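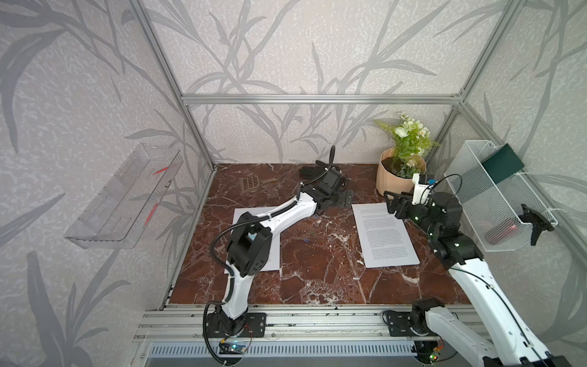

Workshop Tips: Bench Setup Notes from the Hultside Open Day

Hultside opened its automation shop to visitors for an afternoon in October. Efren Macapagal ran the demonstration bench and Aled Penry took questions at the side. The subject was two-arm handling of ordinary desk items: paper, small tools, clips, things that go in baskets. Most of what they said about laying out the bench applies to any home workshop or kitchen counter, with or without arms mounted on it. The notes are grouped by topic.

Surface

A veined or patterned surface looks good and hides dust. It also hides small parts. Macapagal's advice was to run a flat hand across a marble-look top before each job and to move anything small into a dish. A paper clip on a veined surface is easy to miss and will scratch the finish if a heavier item is dragged over it.

Wipe stone and stone-look tops with a damp cloth and a drop of dish soap. Do not use vinegar on real marble. Dry the surface before putting paper down. A sheet laid on a damp spot sticks at one corner and tears when lifted.

Paper

Single sheets are harder to pick up than most tools. A two-finger gripper has the same trouble as a person in work gloves: there is no edge to get under. Three methods were given.

Let one edge of the sheet hang over the side of the bench by the width of a finger and take it from there.

Put a thin spacer under one corner. A folded strip of card is enough.

Slide the sheet toward you with light pressure from above until it bows, then pinch the bow.

The third works best with printer paper of 80 gsm or heavier. Thinner stock creases.

Cables

Any cable that follows a moving part needs slack at the joint and none anywhere else. Penry's check for a bench lamp on a jointed arm is the same one he uses on the machines. Move the arm slowly to both ends of its travel and watch the cable at each joint. If it pulls tight, let out more. If it drops onto the work surface, take some back and tie it to the arm between joints. Do not tie across a joint.

Corrugated sleeve is worth the small cost where a cable rubs. Cut it 40 mm longer than the run. Thin bare leads to small boards should be kept short and clear of the area where hands or tools pass.

Rails and posts

Slotted aluminum extrusion suits a bench frame because fittings can be moved without drilling. A rail along the near edge gives a straight line to measure from. Posts at the back corners with a bar across will take a shelf, a light or a hanging basket.

Tighten all fittings finger tight, square the frame, then go around again with the hex key. Check them again after 10 hours of use. Vibration loosens the lowest ones first. The shop keeps a stock of drop-in nuts in Sayce trays, one size to a tray, lids on.

Walls and storage

Get as much as possible off the work surface. A mesh basket on the side wall lets you see what is in it and does not collect dust at the bottom. Stand books and folders upright at the back and put small items in front. A clear shelf does the same job for flat items. Keep the heavy things low.

Spatulas and slotted scoops should be laid with the handle pointing toward whoever will pick them up next. The arms have an easier time with this and so do people. Short handles are the most awkward and are better hung.

Wallpaper behind a bench should be a wipeable type. Seal the bottom edge with clear caulk where it meets the top.

Status lights

Learn what the lights on your equipment mean and write it on a label nearby. On the Hultside boards green means power is present. It does not mean the arm is safe to reach past. Switch off at the supply before putting a hand in.

Questions from visitors

Asked about grip force, Macapagal said to start at the lowest setting and raise it until the item stops slipping. The same goes for a bench vise.

Asked what to buy first for a small bench, Penry said a decent light and a second hex key set.

The handout is sheet 753 and can be collected at the Larkine counter inside the main door.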